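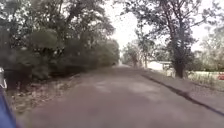 Zu Fuß nach Trivholm: der neue Wanderweg ist fertig!

Seit April haben wir euch an dieser Stelle immer wieder vertröstet, jetzt ist es so weit: Der Rundweg von Fendgate über Trivholm und zurück ist durchgehend beschildert. Ich bin ihn am vergangenen Wochenende zum ersten Mal ganz gelaufen und war abends so begeistert, dass ich gleich die Karte für den Herbst ausgebreitet habe.

Die Strecke lässt sich in 4 Etappen teilen, und jede hat ihren eigenen Ton. Am Anfang geht man auf schmalen Wirtschaftswegen, dann kommt das lange Stück am Bach entlang, danach der Anstieg zum höchsten Punkt auf 442 Metern. Oben weht eigentlich immer Wind, und die Bank steht genau richtig – man sieht bis zu den Dächern von Trivholm hinüber. Wer Glück hat, hört dort oben noch Feldlerchen. Im Spätsommer sind sie stiller als im Frühjahr, aber ganz verstummt waren sie nicht.

Besonders ans Herz legen möchte ich euch das alte Pflaster hinter der Furt. Es war jahrelang zugewachsen, und Hatsue Miyazaki hat mit ihrer Gruppe 500 Arbeitsstunden hineingesteckt, um es wieder freizulegen. Man läuft jetzt über Steine, auf denen früher die Fuhrwerke zum Markt gerollt sind! An zwei Stellen erkennt man sogar noch die Spurrillen. Hatsue meinte beim Abschlusskaffee, sie träume inzwischen von Brombeerranken. Kein Wunder.

Ein Wort zu den Schuhen: Nach Regen ist der Abschnitt am Bach wirklich matschig, und mit glatten Sohlen macht das keine Freude. Kinderwagen kommen auf der ersten Etappe gut durch, ab der Furt leider nicht mehr. Hunde bitte an die Leine, auf den Wiesen oberhalb des Bachs stehen Schafe.

Einkehren könnt ihr im Café Yagi in Trivholm (montags Ruhetag). Es gibt dort einen Pflaumenkuchen mit Zimtstreuseln, für den ich den Anstieg jederzeit ein zweites Mal machen würde. Draußen ist mehr Platz als drinnen, die Tische stehen zurzeit mit Abstand, und bei größeren Gruppen freut sich das Team über einen Anruf vorher.

Die Wanderkarte mit allen Etappen haben wir bei Tindano drucken lassen, auf festem Papier, das auch einen Schauer übersteht. Die ersten 100 Stück geben wir kostenlos ab, ihr bekommt sie im Büro zu den üblichen Zeiten. Wer nicht vorbeikommen kann, schreibt uns einfach eine Mail mit der Postadresse, dann schicken wir eine zu.

Und dann interessiert mich natürlich, wie es euch unterwegs ergeht. Fehlt irgendwo ein Schild, liegt ein Baum quer, habt ihr eine schöne Stelle für eine zweite Bank entdeckt? Meldet euch! Im nächsten Rundbrief stelle ich die Winterrunde vor, die ein gutes Stück kürzer ist und am Mühlteich vorbeiführt.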